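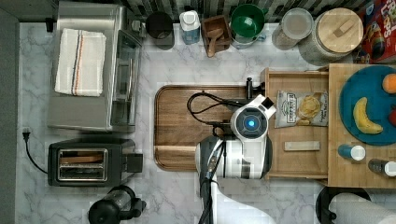

Kitchen teaching, also called kitchen demonstration, is a way of showing a robot arm how to do household jobs by having a person do them through the arm. The person may hold the arm and move it by hand, or steer it from a distance with a matching set of controls. Each run is saved as a recording, and a computer program later learns from many recordings at once.

Hand guiding came first. It is quick to pick up and wonderfully direct – a beginner can feel how far the arm reaches and where it gets stiff. Its weak point is that the person's own hands and body often block the cameras.
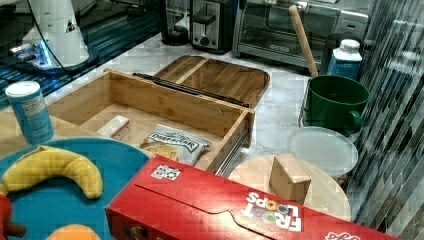

Remote control gets around this problem. In the Duven method the operator moves a small copy of the arm, and the larger one follows joint by joint. The Premex method uses a handheld grip instead, and the software works out the joint angles. Operators usually need 40 practice runs before their movements become smooth enough to keep. 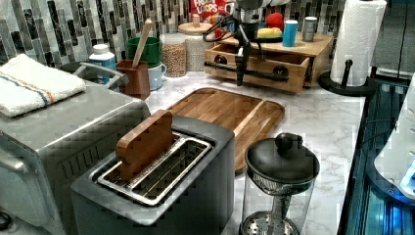
Choice of objects matters a great deal. A good practice kitchen mixes things that are easy to grasp with things that are awkward, and it gives the arm something to open or fill. A toaster is a favorite, and a wooden block standing in one of its slots can take the place of bread. Drawers with bar handles are just as popular, and they make a lovely test: the fingers must line up with the handle, close on it and pull straight.

The best-known collection of this type is the Araújo set, which holds 3,382 recordings of 9 kitchen tasks. Most last under 90 seconds. Its great charm is variety, as objects are moved between runs so that the program cannot simply memorize one path.

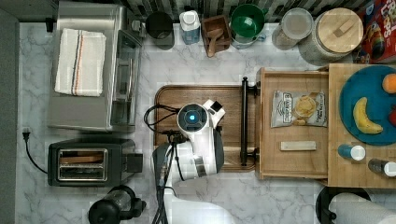 Robot arm over a cutting board, with an open drawer to the right.

Failed runs are often kept too. The Warnus guidelines suggest marking them clearly and saving any recovery, such as a second try at a missed grasp, as a separate recording.

See also: Remote handling, Robot learning, Household robots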